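Paper towels, rags and the stuff under the sink – what works at our house

Wrote most of this standing up at the counter so it jumps around. Add your own in the comments, I do read them, eventually.

FIRST, STOP BUYING SO MANY

We were going through paper towels like you would not believe. Added it up once, one household, and I was embarassed. So now there's a rule. Paper for grease, raw meat juice, anything the cat did. Cloth for everything else. Water on the floor? Cloth. Crumbs? Dry cloth or your hand. Milk, cloth, but straight in the wash pile, don't let it sit.

Took a few weeks to stick. What helped was moving the rags closer than the roll. Rags in the top drawer, roll on the far side of the stove. Lazy people (me) grab what's near.

MAKING A RAG PILE

Old T-shirts are best. Cut off the hem and the collar, cut up the sides, then squares the size of a dinner plate. Don't bother hemming, cotton jersey curls but doesn't really fray. Old bath towels are good for floors but they shed the first couple of washes, so wash them alone. Flannel pajamas for windows. Polyester anything – skip, just pushes the water around.

Pillowcases with a hole in them: leave whole. Great for ceiling fan blades. Slip it over the blade, press, pull back, dust stays inside the case and not in your hair.

Washing: hot, no fabric softener. Softener makes them stop soaking things up. If yours already feel waxy, a hot wash with a cup of white vinegar and no soap, then a normal one after. Never vinegar with bleach. Never.

Rags that had oil, stain or paint thinner on them do NOT go in a pile or the dryer. Lay them out flat outside, one layer, until they are dry and stiff, then check what your town wants done with them. They can heat up and catch fire on their own. My uncle lost a shed.

ROLLS

Holders first. The kind screwed under the cabinet is fine until the screws pull out of the particleboard, then you've got two ugly holes. If you're putting one up, hit a solid part of the cabinet or use short bolts with a washer on the inside. Stand-up holders need a heavy base or you chase the thing across the counter with wet hands. Mine is a Gokik and the base was too light, so I glued a flat stone under it. Looks ok.

Sheets that come off in a long streamer: the roll spins too easy. Put a rubber band around the post, low down, where the core rubs on it. Or squash the roll a little with your palm before it goes on so the core is slightly oval. Drags just enough. 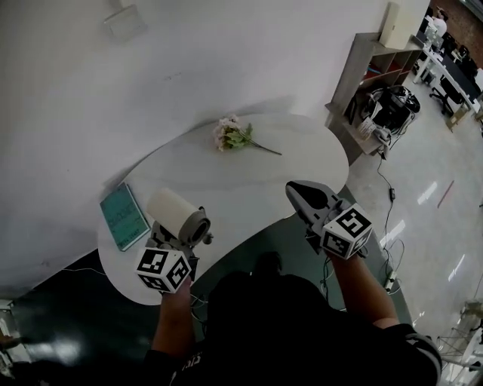
Paper towel roll on its side, core end showing.

Over or under, for sideways holders? Over, if you want to tear one handed. Under, if you have a toddler or a cat.

Half sheets are worth it if they cost the same. I still tear them again.

Storing the spare ones – up high and dry, not under the sink. One slow drip and the whole pack is papier mache. Ask me how I know. Top of the closet is good, and if you take them out of the big plastic you can tuck singles into the gaps.

Empty cores: extension cords, one cord per core, write the length on the side. Wrapping paper, slit a core lengthwise and snap it over the roll like a cuff. Seed starting, cut in short rings, stand them in a tray, fill with mix, plant the whole thing. They get moldy if you over water so go easy. Also good for knife blades going in a moving box, flatten it, slide the knife in, tape.

USES THAT ARE ACTUALLY WORTH THE PAPER

Lettuce. One dry sheet in the bag or box, change it when it feels damp. Gets me days more out of spinach.

Herbs, roll them in a barely damp sheet, then a loose bag. Not basil. Basil hates the fridge, stand it in a glass on the counter.

Corn silk – damp sheet, wipe top to bottom, the threads come right off.

Cast iron. Oil on a folded sheet, wipe it in, then a clean sheet and wipe like you made a mistake and want it all gone. Too much oil is why it goes sticky.

Can opener that's black and nasty: fold a sheet, clamp it in the opener, crank. Wheel comes up cleaner. Then do it with soap.

Fry pan with a lot of bacon fat, let it cool, wipe into the trash. Not the drain. The plumber here charged me 358 dollars for that lesson, in June, with people coming for dinner.

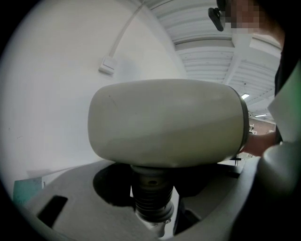 Same goes for the grease that hides on top of the fridge and the cabinets. Dish soap on dry grease does nothing much. Put a little cooking oil on a rag, rub, let it sit while you do something else, wipe, and THEN soapy water. Oil lifts oil. After it's clean lay down wax paper up there where no one sees and swap it out when you remember. I never remember. Still better than scrubbing.

READER TIPS

Huiling Ye wrote in about stainless steel – go with the grain, one way only, a bit of oil on a dry cloth at the end. Look close and you'll see the lines. I'd been going in circles for years.

Haoran Jin keeps a stack of rags in an old tissue box, pulls them out the hole. Fold them over each other so the next one pops up. Tried it, works if the rags are thin.

Someone asked how many rags is enough. I keep 50 and run one load a week. Smaller house, less. If you're reaching for paper becuase the drawer is empty, make more.

UNDER THE SINK, QUICK

Put a cheap tray down, the boot kind with a lip. Leaks show up in the tray before they get to the wood.

Tension rod across the front, hang the spray bottles by the triggers. Don't overload it, mine came down at 2 am and I thought we were being robbed.

Label anything you mix yourself. With the date. Masking tape and marker, then clear tape over it or the marker runs.

Sponges, squeeze out and stand on the short edge. When it smells, it's done. Cut a corner off the old one so you know that's the bathroom one now.

Drain strainers get a scrub with an old toothbrush, from the underside, otherwise you just push the gunk further in.

Next one is the freezer. Send me your ice tray complaints.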